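Best way to sort out a lifetime of mixed hardware?

Asked in Home & Garage, 480 views

Hello all! My father-in-law moved in with us in January and brought his whole garage with him, bless him. I now own coffee cans, cookie tins and a bread box full of screws, washers, nuts, drawer pulls and goodness knows what else, all mixed together. I'd love to get it in order before spring (he keeps driving to the store for parts I'm sure we already have). Do I sort by size, by type, or just give up and buy new?

2 answers

Warrick Trevaskis
18 helpful votes

Oh, I feel for you! I went through the same thing when we cleared my uncle's place in Phelan, and it took me most of a winter of evenings with the radio on. My advice is to sort by type first and leave the sizes alone until the very end. Tip one can at a time into something wide and shallow with sides, so you can push things around with your fingers and nothing rolls under the dryer.

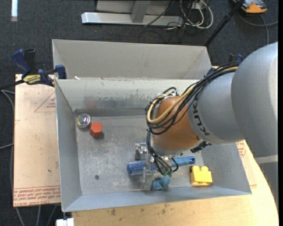
What to keep and what to let go

Keep anything that's straight and clean, and any odd piece you know belongs to something in the house. Stripped screws and bent nails can go to the scrap yard. I ended up with 67 baby food jars, labeled with masking tape, and I still reach for them almost every weekend. Do ask your father-in-law before tossing the strange ones, though. Mine turned out to be the feet for a sewing table!

Hadus
2 helpful votes

muffin tins. also magnets for picking up the steel stuff, wont work on brass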